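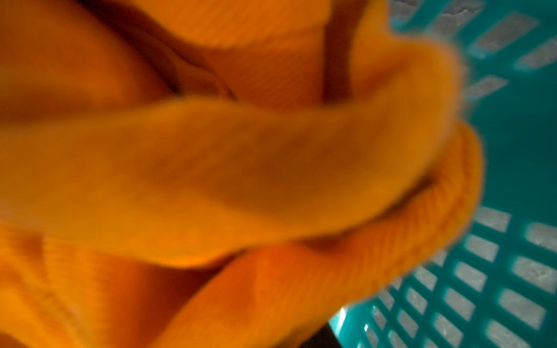 I have folded a lot of laundry in my life, and I'd never thought of a sweater as difficult until I spent two days in April watching three grippers try to get one out of a basket.

The workshop belongs to Greltden, a small outfit that tests robot hands for people who can't decide which one to buy. Samah Cherkaoui runs it, and she'd set up a contest of sorts for me: the same arm, the same laundry, 40 picks for each gripper. She handed me a clipboard and a stool, and off we went.

First up was the Zaki, a plain two-finger gripper with flat rubber pads. I liked it right away (it looks like something you'd use to get a jar off a high shelf). It pinches, it lifts, and it's fast. With dish towels it was a joy. With knits it kept grabbing a single fold, getting it a few inches up and then letting it slide out. It finished with 35 good picks, and I felt oddly proud of it.

The Flarance has soft fingers that curl, and everybody in the room wanted it to win. It's lovely to watch! It closes around a bunch of fabric the way you'd scoop up a cat. The trouble is that it's fat. Down at the side of the basket, where things get wedged against the plastic, the fingers bumped the wall and the arm stopped dead. Davina Gillies, who does the controller work, turned the force limit up twice and then turned it back down after the basket went for a walk across the floor.

Then there was the Sandar, with a little roller in each fingertip that feeds cloth inward. Clever idea, and it never dropped a thing once it had hold. It also ate a sock. Davina got the sock back with tweezers and I've left it out of the score, which Samah thinks is generous of me.

What surprised me most was the camera. It sits at the wrist, and I'd pictured it seeing what I see, a basket with some clothes in it. Go look at what it gets when the hand is right down in the wash. An orange knit turns into hills and valleys, a big pale fold gone completely soft, and the only parts with any crispness are patches of ribbing and the slots in the teal plastic. Where would you grab? I pointed at the fat bright fold, naturally. Efa Yorath, who writes the grasping software, said that was her first guess too, and that she has more luck with a rolled edge, like the bulge over by the basket wall. You can get a finger on either side of it.

So we spent the second morning on cameras instead of hands. Efa tried a lens that focuses closer and moved the mount back 73 millimeters, which gave her a clearer picture and a wrist that clipped the basket rim. She moved it halfway forward again. There was some muttering. I ate a very good almond pastry and stayed out of it.

If it were my money I'd take the Zaki and live with the dropped sweaters. Samah would go for the Flarance with thinner fingers, and says the maker has a set coming. Davina is still fond of the Sandar, sock and all – she's asked to keep it on the bench another month.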